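I finally dealt with my necklaces on Saturday. They had been living in a dish by the bathroom sink, and every morning I pulled out one and got three. Hajar Saber from work told me to stop buying dishes and get a stand, so I did. It's plain light wood with a row of small hooks along the top bar and another row down low. 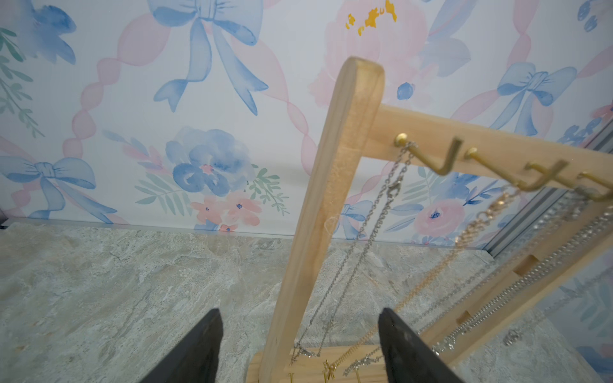 The silver chains are the worst for knotting, especially the thin ones. I lay them flat on a hard surface and work the knot apart with a pin, starting from the clasp end. A drop of baby oil helps. One of them took me 52 minutes and I nearly gave up on it.

The gold ones were easier. I close every clasp before I do anything else now, which I learned the slow way.

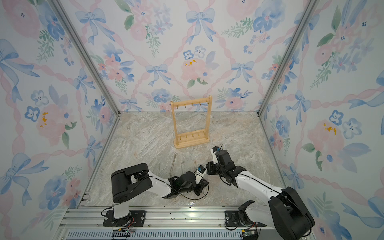 I tried sorting by color first and didn't like it. Going by length makes more sense to me, with the long ones spaced out so the pendants don't catch on each other. The lower hooks can have bracelets if I ever find the other half of mine. 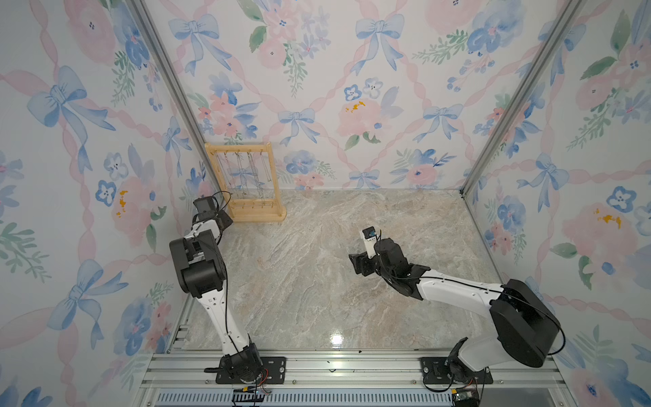 Necklaces up on the top bar, stand back in the corner.

Earrings are next. Those are still in the dish.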